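Notebook, Kovdale test kitchen, January
Bench 2, Lirley induction hob, second week

Started before seven this morning and finally got the simmer behavior I've been chasing. Very happy! Writing it all down while I still remember which pan was which.

Recap for Wilmer, who was out for the first round. The Lirley has nine power levels plus a melt setting. Levels 5 and up have been great from the first day, quick and even. The trouble was down low. On level 2 the coil pulses: it comes on hard, goes quiet, comes on hard again. With a big pot of soup you'd never notice. With a thin saucepan of custard you get a ring of scrambled egg exactly the width of the coil, and I have now thrown out enough custard to be sure of it.

The new control board from Adeleke went in yesterday afternoon. It's supposed to hold a low steady output instead of switching the full thing on and off. Same glass, same coil, same fan. Chak-lun did the swap and re-taped the temperature sensor under the glass while he was in there (the old tape had gone brittle at one corner, so keep that in mind when comparing with last week's numbers).

Run 1. Water, the heavy steel saucepan, 800 grams, lid off, level 2. Probe clipped to the side so the tip sat mid-depth. It crept up and leveled off, and the trace on the logger was smooth. I mean properly smooth, the old board drew a saw blade on the same plot. I let it go much longer than I needed to because it was such a pleasure to look at.

Run 2. Same pan, same water weight, melt setting. Settled at 50 C and stayed put. The drawing calls for a little lower than that, but chocolate people will want to adjust by a degree or two anyway and the knob has room for it. Need to ask whether the offset can be set in the board or if it has to be done in the sensor table.

Run 3. Butter in the thin saucepan, melt setting. Melted from the edge in, no sizzle at all, and the milk solids stayed pale. Lovely. Left it sitting while I weighed out the next thing and it still hadn't colored when I came back.

Run 4. Custard, finally. Thin saucepan, level 2, the standard recipe off the card on the wall, stirred with the flat wooden spatula. Took longer than on the old board, which I expected, and thickened evenly all the way across. No ring! I scraped the bottom of the pan looking for one. Strained it anyway out of habit and there was nothing left in the sieve to speak of. Wilmer, there's a jar of it in the fridge with your initials on the lid, eat it today.

Run 5. Custard again in the wide enamel pan, to see if I'd just been lucky. A bit slower at the rim than the middle but no lumps. Pan is wider than the coil so I'd call that fair.

Run 6. Tomato sauce, level 3, lid ajar. Slow blips, no scorching. Smelled terrific, the people down the hall came by to look.

Run 7. Rice in the small pot, level 1. This one I don't like. The hob lost the pot twice and beeped at me. The base of that pot is only a little bigger than the smallest ring marking, and I suspect that with the lower steady current the detection circuit can't be sure that anything is there. Moved the pot an inch toward the center and it was fine. Moved it back, beep. Repeatable, so at least we can work on it.

Noise. The old board clicked and buzzed on low. The new one hums, quite high, and only with the enamel pan. Chak-lun says he can't hear it. I can, standing right over it. With the extractor on low it disappears completely. I'd like a third pair of ears before I write anything official.

Energy. The counter on the bench supply read 2,267 Wh at the end of run 6. I forgot to zero it between runs, so that's one lump for six runs and no use for comparing them. Zero it tomorrow. I've put a sticky note on the display.

Also had the Vedik hob out on the other bench in the morning for side by side butter. It's a perfectly nice hob but it browns butter on its lowest setting, so we're ahead on that one. It is better than ours at finding small pots, I'll give it that. It caught the rice pot anywhere inside the ring.

Cleaning: the glass came up fine with a damp cloth after the sauce. One starch mark from the rice needed the scraper. The printed markings around the front left ring are starting to look a little worn, and I've only been scraping for two weeks, so I'm going to keep an eye on those.
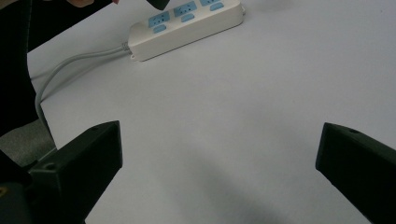 Does the new board need different pans?

Anything that worked on the old board still works on this one, as far as we've tested, but a pot with a very small base has to sit close to the center of the ring on level 1.

To do next:
Rice pot again on levels 1, 2 and 3, at measured distances from center.
Repeat run 2 with the probe moved to the base of the pan.
Ask Adeleke about the detection threshold and the melt offset in the same email.
Borrow the cast iron skillet back from bench 4 and try onions, very low, for as long as I can stand it.
Zero the energy counter!!

Chak-lun wants to try hollandaise on the melt setting. I said only if he makes enough for lunch. We have eggs for it, and lemons, but someone needs to pick up more butter because I used nearly all of it on run 3 and the Vedik.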